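Keeping a light wood table nice

I've had my big pale table for 3 years now and I use it for everything - sewing, bills, gluing things that probably shouldn't be glued. So, what works for me!

Dust first, always dry, with an old T-shirt cut into squares (cut the seams off, they scratch). Then a barely damp cloth with one drop of dish soap, going with the grain, and straight after that a dry one.
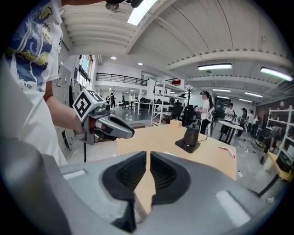

Light wood tabletop, working side.

For water rings I rub in a little plain mayonnaise, go have lunch, and wipe it off. Ink is harder. I sand it very gently with 3000 grit and then put a dab of Vass wax over the spot. Anything rougher than 200 I keep well away from the top, though it's fine for the underside if you get splinters there.

Oil it twice a year. I do mine in November, before the heating dries everything out, and again in spring. Two thin coats, a night between them, and please hang the oily rags flat outside to dry - a balled-up one can catch fire all by itself.

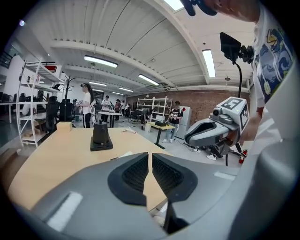 Bralora wrote in to say that mayonnaise left a greasy patch on her unsealed pine, and that she now uses a warm iron over a dry cotton towel, a few seconds at a time, and gets most rings out that way. I'm trying it on the next one.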